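Brurnport Downtown Merchants Association
Minutes of the General Meeting, 18 Nov 2024

The meeting was called to order by the Chair and a quorum was confirmed. The minutes of the previous meeting were approved as circulated.

1. Parking on Stallow Street
The Board reported that the city will extend the two-hour limit through June. Members asked that the loading zone near the Russo Building be repainted before the limit is extended. The Secretary will write to the city.

2. Packaging and trash collection
The hauler, Wasanus, has given notice that mixed bags left on the sidewalk will no longer be collected. Food businesses were asked to sort paper and fiber items from plastic — rinsed where needed.
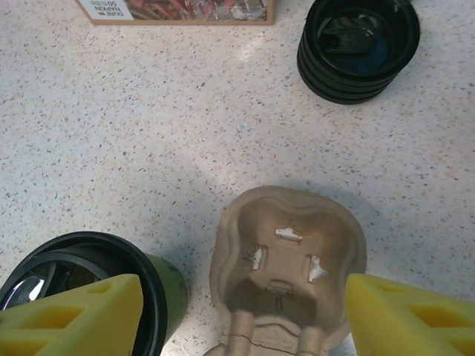 Item 2: molded pulp cup carrier, light brown.

A motion to buy shared sorting bins at a cost of $1,125 was made, seconded, and carried. The bins will be kept behind the Russo Building, and members will receive keys on request.

3. Winter window displays
Entry forms are due to the Secretary by the end of the month. The prize remains $300, to be paid from the events fund.

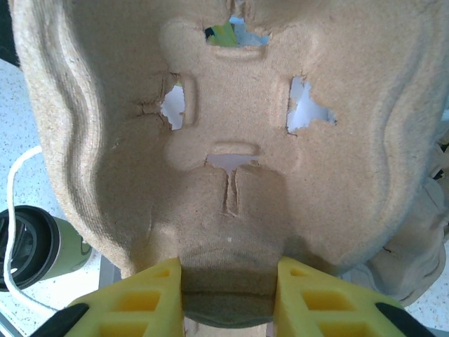

The events fund stands at $3,826 before the prize is paid. Members discussed whether displays should follow a common theme, and it was agreed to leave the choice to each business. Paper and fiber materials will be accepted, including molded pulp with a raised, wavy rim and a rough beige-tan surface, painted or left plain. Lights must be switched off by midnight.

4. Other business
The request for a second bench on Stallow Street was held over to the next meeting.

There being no further business, the meeting was adjourned.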